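Re: [automation-buyers] two-arm cell for wire sorting, budget line

Gintarė Mägi wrote:
> Okach will hold the price at 600 a month per station if we take 2
> before December. I think we should sign.

I'm not sold. Zimine quoted 300 for the same rail with no grippers — what are we paying double for? Loose wire in open bins is the hard part, and I want 60 picks logged before any money moves. Who swaps worn finger pads, and at what price? Put that in the contract.

Wire and bins, all four:
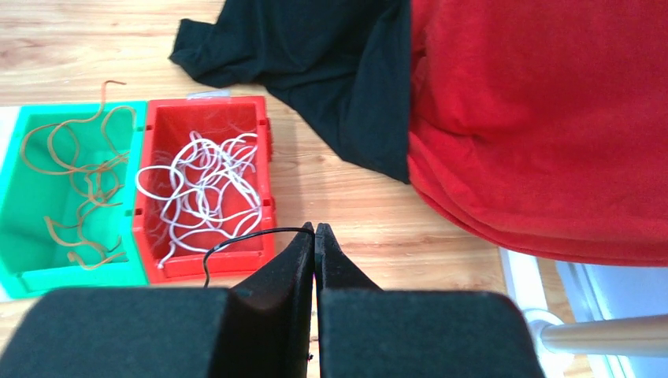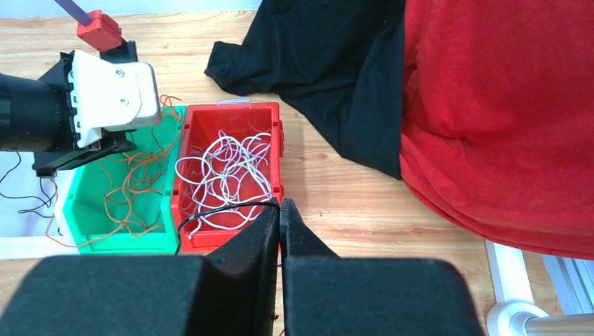
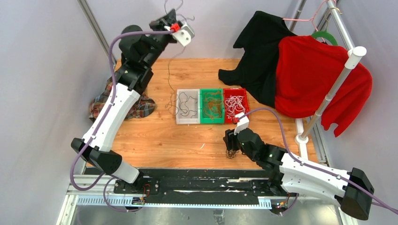
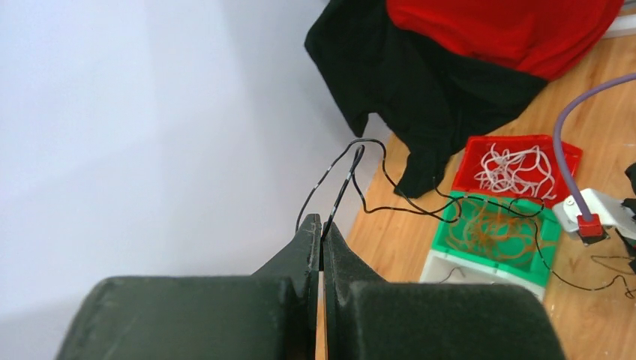 1 min read

Elisa, please keep the line at zero for now.

Maribel Taipe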